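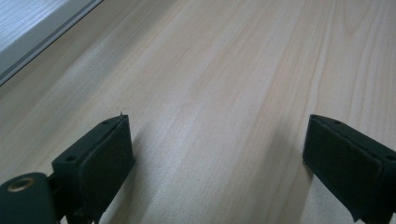
Is the voter contact program in Prarkstead on schedule?

Mostly. Door visits are ahead of plan, the phone work is behind, and the candidate forum has been moved to after the registration deadline.

Progress report to the Sadis Fund, September 15, 2008

Door visits
Canvassers reached over 3,000 households between the start of the grant period and the end of August. The east side is finished. The streets north of the rail line still need a second pass, as many people were away in July. Each household got the registration form and the sheet on polling places. The sheet was reprinted once after the county moved the Mill Street polling place to the middle school.

Phones
The phone bank opened late. We had planned on Flidov supplying the call lists in June, but the file arrived with old numbers and had to be sent back. Calls are now made on 2 evenings a week. We expect to catch up by the middle of October if the lines at the Shawky building stay available to us.

Candidate forum
Both campaigns for the council seat have agreed to attend. The incumbent's office asked for written questions in advance. We said no to that, and they accepted – the topics will be shared, the questions will not. Format is opening statements, then questions from residents for 30 minutes.

Spending
Printing is $1,000 over the budget line because of the second run of the polling place sheet. We have covered this from the travel line, which has hardly been used. No other changes are requested.

Next period
Finish the north side, hold the forum, and arrange rides for election day. We still need a driver list for the two senior housing sites. The final report, with turnout by precinct, will reach you in January, once the county has posted its certified results.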